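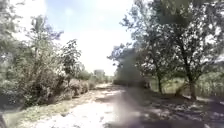 Dirt path with trees on both sides.

Flakham Parish Council
Minutes of the Rights of Way and Open Spaces meeting, held on Friday at 7.30 pm in the Reading Room

This site uses cookies to remember your settings. Accept / Manage choices

Present: Cllr Morfudd Prothero (in the chair), five other members, the Clerk. Nine members of the public attended.

1. Apologies
Apologies were received from the District Councillor, who was at a planning meeting in Clestlow. The apologies were accepted.

2. Declarations of interest
One member declared an interest in item 6 as a tenant of the allotments and took no part in the vote.

3. Minutes of the last meeting
The minutes were approved and signed, subject to one correction. In item 8, "Skotville Road" should read "Skotville Lane".

4. Bus service to Clestlow
The Clerk reported that the operator, Cao, had confirmed its August timetable. The last evening bus on route 71 would be withdrawn. The Chair said that the Council had asked for the evening bus to be kept and regretted the decision. Members noted that the bus was used by people working late shifts and by pupils staying on for after-school clubs.

A resident asked whether the Council could pay towards the service. The Clerk advised that a contribution was lawful, but that the operator had not yet given a price. It was resolved that the Clerk write again to Cao asking for the full yearly cost of the evening bus, and that the matter return to the next meeting.

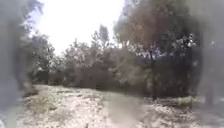 When will the new timetable be put up at the bus shelters?
The Clerk expects to receive printed copies before August and will put them up at both shelters on the day they arrive.

5. Finance
The Clerk presented the accounts for payment. The following were approved:
Hall hire and heating, £376
Grounds contract, second payment, £993

The Chair asked why heating was not shown apart from hall hire. The Clerk explained that the hall sends a single bill – this had been the practice for several years – and undertook to ask for the two sums to be listed separately in future.

A request for a grant from the Flakham Players was considered. The application did not include a copy of the group's accounts. It was resolved to defer the request until these had been supplied.

6. Allotments
It was reported that 2 plots had fallen vacant at the Skotville Lane site. Both would be offered to the next names on the waiting list. One member asked that new tenants be given a written copy of the rules on bonfires, as there had been complaints from neighbouring houses. Agreed.

The water supply was discussed at length. The tap nearest the gate had been dripping since the spring and the washer had already been replaced once. Members differed on whether to repair the tap again or fit a new one. On a vote, it was resolved to fit a new tap, at a cost to be agreed between the Clerk and the Chair.

7. Noticeboard
The lock on the noticeboard outside the shop was reported as stiff. The Clerk would arrange for it to be oiled. A proposal to move the board nearer to the school was not seconded.

8. Correspondence
(a) A letter from a resident about parking on the verge at school times. The Clerk was asked to forward it to the highways office and to send a copy to the school.
(b) A letter of thanks from the lunch club for the loan of folding tables. Noted.
(c) A request to hold a car boot sale on the recreation ground. Members were content in principle – subject to proof of insurance and to the gates being closed by 4 pm.

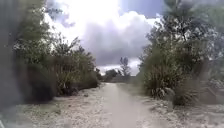

Narrow path with stones along its verges.

9. Matters for the next meeting
Reply from Cao on the evening bus; Flakham Players grant; winter planting for the war memorial beds.

The Chair thanked those attending and closed the meeting at 9.05 pm.

Comments (3)

Dilys
Very sorry to read about the last bus. My daughter finishes work in Clestlow at nine and a taxi takes most of what she has earned that evening. Please keep pressing them.

R. Tunley
Item 6. The tap was also dripping last year, before the washer was changed. A new one is overdue.

Flakham Players
Our accounts were handed in at the Reading Room this morning. Could the Clerk please confirm they have been received?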